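Part-time knitwear repair assistant, Fliruvside workroom

Debnath Mending is looking for one person to join our workroom in Fliruvside. We repair sweaters, cardigans, scarves, socks and blankets sent in by mail or dropped off at our counter. Most of what we do is wool. We also see cotton, alpaca and a fair amount of blended yarn.

The job is part time, 2 days a week to start, 13 hours total. We would like to fill it by March.

Posted 16 Nov 2025. Open until filled.

The work

You will spend most of your hours at the bench. Typical jobs are moth holes, worn elbows, dropped stitches, frayed cuffs and neckbands that have come away from the body of the sweater. You will be expected to darn, graft, pick up stitches along a damaged edge and knit a replacement section when the original can't be saved. Some pieces need a visible mend and some need one that doesn't show. The customer picks, and it's on the ticket.

You will also check in new pieces. Each one is looked over under the lamp, tagged, and written up with the fiber, gauge and damage. Anything with live moths or larvae goes straight into a sealed bag and then the freezer. Please don't set it on the bench first.

A smaller part of the job is yarn matching. We keep a wall of odds and ends sorted by weight and color, and we unravel donated sweaters to add to it. If there is no match on the wall, we order from Fasano, our yarn supplier, and the piece waits.

There is some counter time, usually the last hour of the day. You would take in pieces, give price estimates from our list and hand back finished work.

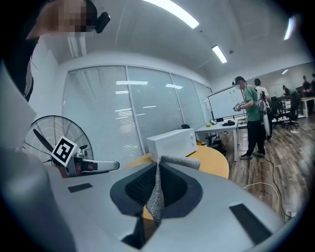
The last assistant in this job put it differently in her exit notes: the mending is the easy part to learn, and the slow part is judging how far the weak area goes past the hole you can see. She wrote that she undid more of her own darns in the first few weeks than she kept, and that she wished the ad had mentioned it. She also asked us to say that dark yarn takes longer than light yarn and that the estimates on the price list allow for this. They do, as of this fall.

What we need from you

You should be able to knit and purl without a pattern in front of you, read your knitting, and fix a mistake several rows down. You should have darned at least a few things that were then worn. Grafting (Kitchener stitch) is used every day here, so tell us if you don't know it yet. We can teach it.

Good close vision is needed, with glasses or magnifiers if you use them. We have clip-on magnifiers and a lamp at each seat. You will be sitting for long stretches, and you can get up whenever you want. Boxes weigh up to 40 pounds when blankets come in, and two people can carry them.

Wool and lanolin are in the air and on everything. If you are sensitive to either, this is probably not the right job.

Crochet, machine knitting or weaving experience is useful but not required. No degree or certificate is needed.

Pay and hours

Pay is hourly and is the same rate for bench and counter time. We will give you the rate by email before the trial session so you can decide if it's worth the trip. The trial session is paid. Lunch is unpaid, short breaks are paid. Days can be set around school pickup or another job as long as they stay the same from week to week.

The workroom is on the ground floor with a step-free entrance at the back. The Trultness bus, route 38, stops across the street. Parking is on the street and fills up early.

How to apply

Send a short note saying what you have mended and how you learned. Add two or three photos of your repairs, front and back of the fabric. The back matters to us as much as the front. Phone photos are fine. We don't need a resume, but you can send one.

If we think it's a fit, we will ask you in for a trial session at the bench. You will work on one of our practice swatches, which has a hole, a run and a broken edge. Bring your own needles if you have favorites.

Applications can be emailed or left at the counter in an envelope marked "Bench." Everyone who applies will get an answer.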